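28 May 2023

Glaze bench, second round of the ash tests

Opened the kiln this morning and I'm still grinning. The Holzer ash finally gave us the runny green I've been after since winter, with those little rivulets down the side of the test cups, and it stopped a good finger's width above the foot on every one of them. No grinding! The shelf is clean, the kiln wash is clean, even the cone pack came out in one piece.

For the record, what went in: washed beech ash from Holzer, sieved twice, then feldspar, whiting and the Talura clay as before. Batch size 300 grams dry. I gave each mix a proper overnight soak this time and it made such a difference to how it sat on the brush. The first round went on like wet sand, this one like cream. Top temperature by the controller was 2454 °F on the hot side, which is higher than I had set, so the thermocouple wants looking at before we trust any of this too far.

Mix A (unwashed ash) crawled again, bare patches near the rim. I was rooting for it because it saves a whole afternoon of rinsing, but no. Mix B is the winner. Mix C, with the extra whiting, is dry and a bit like eggshell – lovely to hold, useless for anything you'd eat from. Keep a tile of it anyway, I'd love to see it on something tall. 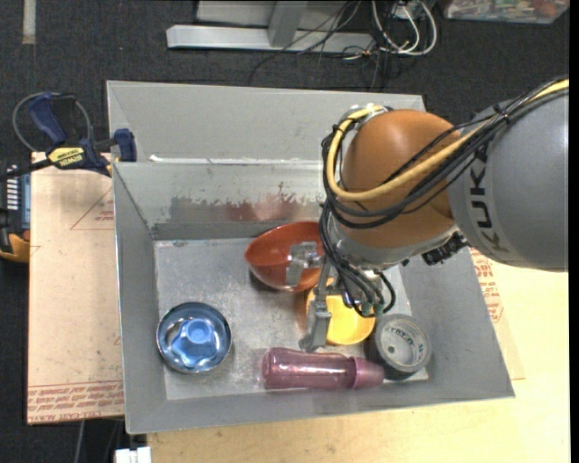 Reto Kofler thinks the green owes more to the slow cooling than to the ash, and wants Mix B fired again with the kiln simply switched off at the top. He had the same recipe go brown on him at Skustau with a fast cool, and he still has the tiles. Fair enough, and it's a cheap thing to find out. I'd be thrilled to be wrong if it means we can stop babysitting the controller until midnight.

So the next firing is two shelves of Mix B only, same clay, same thickness, one slow and one fast on separate days. I'll throw 15 small cups for each, bisque them together and mark the feet with iron oxide before anything gets dipped. Dip count of three, then wipe the bottom third. My second dip on cup 4 went on too soon and it shows, a thick curtain on one side (gorgeous, but pure luck).

Other bits. The Flisbridge clay arrived and it is much grayer than the last delivery. Wedged up a handful and it's smooth as butter, hardly any grog. Shrinkage bars are cut and drying under plastic on the lower rack, please don't turn them. The small sieve has a tear near the rim, so use the brass one until I've patched it.

Ash supply: most of a bucket left, dry weight to be checked. Holzer can let us have more in June, apple wood this time, and I can't wait to get my hands on it. Apple is supposed to go softer and a little bluer. I've written tile 511 in the book as the reference for Mix B, glaze side up in the left drawer. Compare everything to that one in daylight, by the door, the lamp over the bench makes it look yellow.

Still to do: clean the elements' dust out of the kiln floor, order cones, ring about the thermocouple.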